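Parks, Plaques and Memorials: Handout for Session 7
Reading what a public garden says about itself
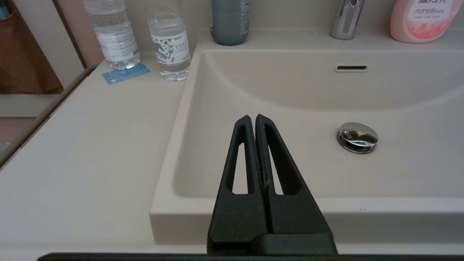 Gustik, February

Bring this sheet with you, along with a pencil and shoes you don't mind. We meet at the lower gate of Kaplan Gardens, by the noticeboard listing the things you may not do there.

1. Who is the park named after?

Usually someone who gave the land, ran the town, or died at a convenient moment for the naming. Kaplan Gardens manages the first two. The original tablet calls Kaplan "benefactor of this place" and leaves the benefaction vague. The deed shows he sold the lower field to the council at full price and threw in the pond, which leaked.

When you read a dedication, underline the verbs. "Gave", "presented" and "made possible" are three different transactions.

2. Rededication

Parks get dedicated twice more often than you might expect. The second ceremony tends to add a cause (peace, friendship, clean air) and a second plaque, generally larger than the first. At Kaplan the newer stone stands directly in front of the old one, so you will have to lean. Please don't lean on the stone.

Compare the two lists of names. The first has 2 people on it. The second has 12, including the contractor. Canan Dağdelen's article in your reader calls this "plaque inflation" and is worth the effort, though you can skip the appendix on fonts.

3. What the wording leaves out

Before the gardens there was a rope yard, and before that common grazing. Neither gets a mention. The only trace of the yard is the very long, very straight path that visitors praise for its elegance. It was laid out for twisting rope.

Hugo Collet argues that silence on a plaque is a matter of space, bronze being charged by the letter. Firdevs Güneş thinks this lets councils off lightly. Read both and be ready to take a side, preferably before we are standing in the rain.

4. Benches

Memorial benches count as text. Note the date, the tone and which way the bench faces. One at Kaplan commemorates a lifelong love of the view and looks straight at the toilets. The trees were moved later, in the Standomier replanting.

Exercise

Choose one inscription and copy it exactly, line breaks and spelling mistakes included. Then write a page on who paid, who was thanked and who was expected to read it. Firdevs Öztürkmen will collect these at the start of the next session. Photographs of the plaque may be attached but will not be marked.

Reading: Dağdelen, whole article. Collet, first half. Güneş, the reply only.

Questions about the route go to Kelly Furtado, who has the gate key.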